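SPEAKER NOTES - Loukia Tzavaras
Loud walls, dark tables
(Santoro room, after lunch slot, 22 slides, talk fast)

Slide 1 - title
Hi, name, Wustell. Thank Arlo for the intro even if he gets the title wrong again.
I do surfaces for small rooms. Walls, tops, sometimes floors. Mostly people call me when they already bought the wallpaper.
Ask: who has a patterned wall at home? Who has one and regrets it? (wait for hands)

Slide 2 - what this is
Two things in one small space. Black and white graphic wall, dark wood-grain top.
Why I keep going back to that pair. When it goes wrong. What I'd do with a small budget.
Skip color theory. There is one slide with a color on it, near the end.

Slide 3 - the Orow job
Start with the failure, people wake up.
Orow, the stationery shop, back room. Four walls of black and white zigzag, white gloss counter. Looked great on the sample board. In the room you couldn't find the edge of the counter. Staff kept setting mugs down half off it. One of them asked if she could just tape brown paper on the top. She was right, the brown paper looked better than what we'd put in.
Pause here. Let them laugh.

Slide 4 - what the brown paper told us
Eye wants somewhere to sit down. White top next to black and white wall = more wall.
Dark top = an edge. You know where the table stops.
Doesn't have to be black!! Black top picks up the black in the pattern and you're back where you started, or nearly. Dark brown with a grain in it belongs to a different family. Grain is wobbly, graphic pattern is hard. They leave each other alone.

Slide 5 - the pair, close in
Go slow on this one, it's the main slide. Talk about the walls first then the top. Bold pattern, only black and white, goes around the enclosure. Then wood grain, dark. That's the whole palette of the surfaces, two ideas.

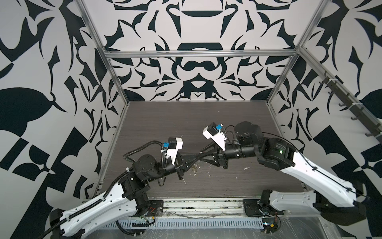

Slide 5. Dark wood-grain top, bold black-and-white pattern on the walls.

Point at the tabletop with the clicker, not with my hand, last time I blocked the projector.
Say: cover the walls with your thumb. Now it's a plain dark table. Cover the table. Now it's a headache (ok maybe only for me). Take thumb away, fine again.
Somebody always asks if the walls could be calmer. Yes. But then you don't need me.

Slide 6 - scale
Big room, small pattern, reads as gray from the door. Small space, big pattern, you only get pieces of it, and pieces are good. A piece of a shape is more fun than a shape.
Rule I use: from where you stand to work, you should see a few shapes, not a field of them.
Hold up the two Vesus sheets. Small one first. Walk down the aisle with it if there's room. Ask back row what they see. (They will say gray. If they don't say gray, move on quick.)
Then big sheet. Do not drop big sheet.

Slide 7 - corners
Everyone forgets corners. Pattern meets itself at ninety degrees and you get an accidental face or a arrow. Had an arrow once pointing at a trash can for two years.
Fix: dry-fit with tape. Stand in the doorway. Go get a coffee, come back, look again. If you see a face, shift the sheet sideways and start over.
Don't cut before coffee.

Slide 8 - grain direction
Long way along the table, nearly always. Short way makes a top look chopped.
Exception: very deep tops against a wall, where grain running away from you pulls you in. Did it once, client liked it, I didn't.
Real wood vs printed grain - they'll ask. My answer: on a work surface I care about how it wipes. Look for the repeat on printed stuff, if the same knot shows up twice within arm's reach you'll never unsee it.

Slides 9, 10, 11 - sample boards
Click through. Ten seconds each. Only stop on 10, that's the stripes.
Stripes: vertical behind a table fine. Horizontal must line up with the table top or miss it by a lot. A near miss looks like a mistake, and it is one.

Slide 12 - light
Black and white wall under a bright lamp: white parts glare, black parts go shiny if you picked a gloss finish. Matte. Please. I have said matte to so many people.
Dark top eats light. Budget one more lamp than you think. Aim it at the top and away from the walls.
Story about Arlo and the desk lamp IF he's in the room. If he left for his train, skip, it's not funny without him there.

Slide 13 - dust
Dark tops show dust, crumbs, every ring. Tell the truth about this. Client at 184 Mill called me up in January just to say "crumbs". That was the whole call.
Grain hides more than flat black does. Still shows flour.
Microfiber, damp, along the grain. No spray polish, it streaks and then the wall reflects in the streaks, very odd effect.

Slide 14 - cost
Paper for a small nook, the cheap way: 100 dollars if you hang it yourself. Same nook with a new top and a fitter: 1000. Put both numbers up and leave them up while people take pictures of the slide.
If only money for one, do the top. You can live with a dull wall. A bad top you touch all day.

Slide 15 - "but I'll get tired of it"
Maybe! It's paper. Comes down in an afternoon.
Patterns I got tired of: anything with words on it. Anything that was a joke.
Patterns I didn't: plain shapes, thick lines, big curves.

Slide 16 - the color slide
One color max and put it on something small you can move. A cup. A stapler. Not the chair, chair is too big.
This is the bit where the Vesus people disagree with me, say hi to them, they are in row two.

Slides 17 to 20 - before / afters
Don't narrate, let them look. Water.
19 is the one where the befor is nicer. Admit it.

Slide 21 - try at home
Tape up one sheet of something bold behind your table. Put a dark board or tray down in front. Leave it a week. Move the board out, look again.
If you keep moving the board back, buy the top.

Slide 22 - thanks, questions
Samples on the side table, take one, not the whole ring please.
Likely Qs:
renters - yes, peel-off paper, test a corner behind the door first
kids - wipeable paper, and they love the big shapes
ceiling - no
will send slides, sign-up sheet is with Arlo
Out by ten to three, next speaker needs the cable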